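The wrist fault, second week

A few people have asked why I haven't posted since January, so I'll start with the fault. The simulated arm on the Clesen project kept losing its gripper state. We'd send an open command, the fingers would spread, and the controller would go on believing they were closed. The next move was then planned with the wrong finger width. On run 3406 it drove a fingertip into the edge of the bench model and the physics solver gave up.

Zixuan Tang blamed my contact settings. I blamed the planner. We lost two days to that and we were both wrong.

Volodymyr Sirko found it while looking for something else. The state message was stamped by the simulator clock, and the safety check compared it with the wall clock. Once the run slowed down, every message looked stale, so the check threw it out and kept the last one it trusted. On a real arm that would be a hand caught between two fingers and software that reports nothing there. I don't like thinking about it, and Dzintra Koppel has asked for it to be written up as a safety matter, with the same check reviewed on the hardware side.

The fix is 9 lines. If a message is rejected, the arm now stops where it is and logs an error. I've run it 4000 times since Tuesday – eight stops, all of them from messages I'd delayed on purpose. Meifang Tian still wants the timeout shorter, and I'll try that next.

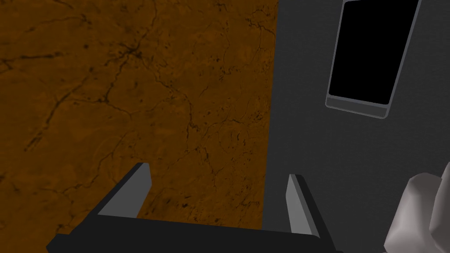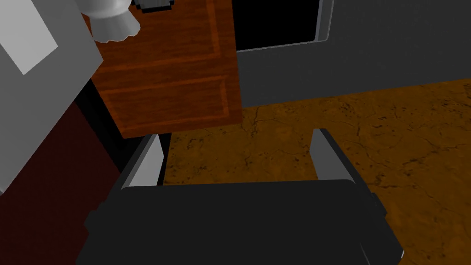
Wrist views from the simulator, gripper open and empty in both.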